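# The cheap part is the arm

When Pauline Wainwright put in for her first robot at Gravell, a contract assembly shop in Laltport, the request ran to one page and one price. The arm was on it, and the gripper. Finance signed it in May.

By summer she had written three more requests. The first covered fingers. Gravell builds control panels and small metal goods in short runs, and the parts rarely have a flat side where you want one. A pair of jaws that closes well on a straight tube may do poorly on a molded housing.

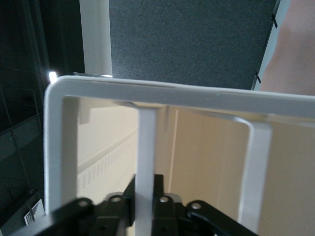 *The gripper's fingers on either side of a white strut.*

"I budgeted for one set," Wainwright says. "We own 4 now and I have asked for another."

The second request was for engineering time. Her quote from Pavero, the integrator, included 14 days on site. She used them all before the second product was running, and the extra days came out of a maintenance line that was meant for something else.

The third was for parts to practice on. Push-button switches are a good case. They are light and come in several pieces, and a shop that wants to automate them needs a stock it can afford to drop and scratch.

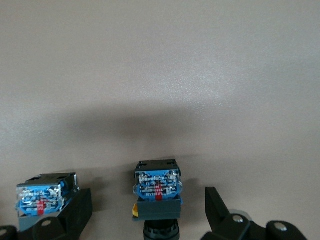
Wainwright now sets aside 100 pieces of every new part number before any trial begins, and writes them off on the first day. She says that has ended most of the arguments with the stockroom.

Urbonaitė, who handles planning for the plant, has since rewritten the form. The robot itself may take up no more than 75 percent of a request. The rest goes to tooling, training and spare parts, and a request without those lines is sent back. A second cell is planned on those terms – smaller arm, same gripper, more days from the integrator.

Her other change is to the payback sheet. It used to start on the delivery date. It now starts on the day the cell first runs a full shift with its own operator, and the figures look worse for it. Gravell approved the second cell anyway, with delivery to be fixed once the floor space is cleared.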